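How to Refresh an Oiled Wood Table

An oiled table needs a new coat now and then. How often depends on use. A kitchen table that gets wiped after every meal may want oil twice a year, while a desk can go two years without it. The job takes one evening of work and a night of waiting.

Test it first

Put a few drops of water on the part of the table that gets the most use and leave them for a couple of minutes. If they bead up, the finish is fine and you can stop here. If they soak in and leave a dark spot, it's time. The spot will fade as it dries.

Make sure the table is oiled and not lacquered. A lacquered top has a film on it, and oil will sit on the film and stay sticky. If you have the paperwork, look for the word "oiled" or "oil-treated." Otherwise try a dab of oil underneath the top, near a leg, and check it the next morning.

What you need

Hardwax oil or plain furniture oil
Sandpaper, 180 and 221 grit (the second is whatever you can find close to it; mine is sold as 220)
A sanding block
Lint-free cotton rags, at least 6
Dish soap and a bucket
Rubber gloves

Cleaning

Mix a small squirt of dish soap into warm water. Wring the rag out well and wipe the whole top, including the edges. Go over it again with clean water and dry it with a towel. Let the table stand for 8 hours before sanding. Damp wood clogs the paper and the fibers tear.

Sanding

Always sand with the grain. Scratches that run across it are hard to see on bare wood and very easy to see once the oil goes on. On a light wood, get your eyes down near the level of the top and look toward a window to find the direction of the lines.

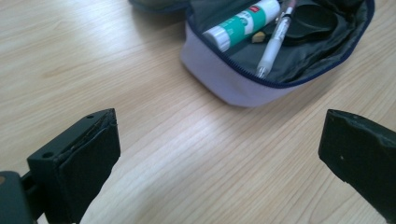 Start with the 180 paper and use long, even strokes from one end to the other. Keep the block flat. Don't dig at a single stain, or you'll make a dip that catches the light. Sand the whole area a little and come back to the stain on the next pass. Most water rings go away with this. Deep black marks from iron usually don't.

If the top is veneer, skip the 180 and go lightly with the fine paper only. Stay away from the edges, where veneer wears through first.

Vacuum up the dust, then wipe with a barely damp rag.

Oiling

Stir the can; don't shake it. Pour a small amount onto a rag and spread it thin, with the grain. Wait 15 minutes unless the can says otherwise, then wipe off everything that hasn't soaked in. Use a fresh rag for this and change it when it gets wet. Oil left on the surface dries tacky.

Leave the table overnight with a window open. Add a second thin coat if the surface looks patchy in the morning.

Used rags

Oily rags can heat up and catch fire on their own. Lay them flat outdoors to dry, one layer thick, or soak them in water and seal them in a metal can. Never leave them in a pile.

Wait a few days before putting hot dishes on the table, and use a trivet after that.

Written by Emlyn Foulkes. Updated in March.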